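# Urbonaitė: ordenar la encimera en simulación

¡Ya está la primera versión del conjunto! Contiene 898 episodios simulados de brazos que recogen objetos sueltos de una encimera de mármol. En Doltel lo usamos para preparar la automatización de la cocina de planta, y cada semana le encontramos algo nuevo.

## Qué cambia en el turno

Kadri Bite lleva la cocina con 4 personas. Recoger y clasificar utensilios les come el final de la jornada, así que empezamos por ahí: el brazo aparta las piezas y el equipo decide dónde va cada una (y qué se tira). Los puestos se mantienen, con 3 horas de formación en mayo para aprender a parar, corregir y relanzar una tarea.
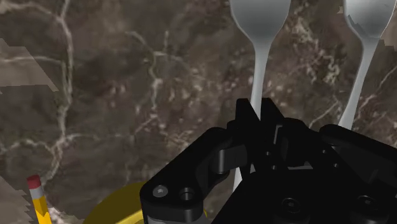
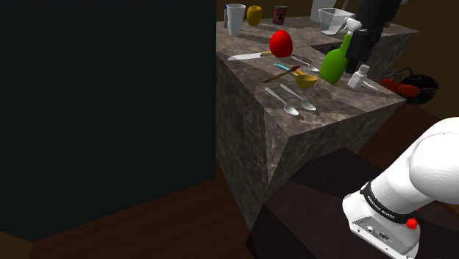 Kadri pidió que las cucharas fueran lo primero, y tenía razón: son finas, se juntan unas con otras y obligan a afinar mucho el agarre. ¡Qué gusto da trabajar con alguien que conoce el oficio!

## Contenido

- `episodios/`: trayectorias y vídeo
- `tareas.csv`: 9 instrucciones en español
- `notas_turno.md`: comentarios del equipo de cocina

## Pendiente

- Cubiertos apilados
- Revisar con Nedov los límites de velocidad cerca de personas

Dudas y correcciones: Dalia Toom.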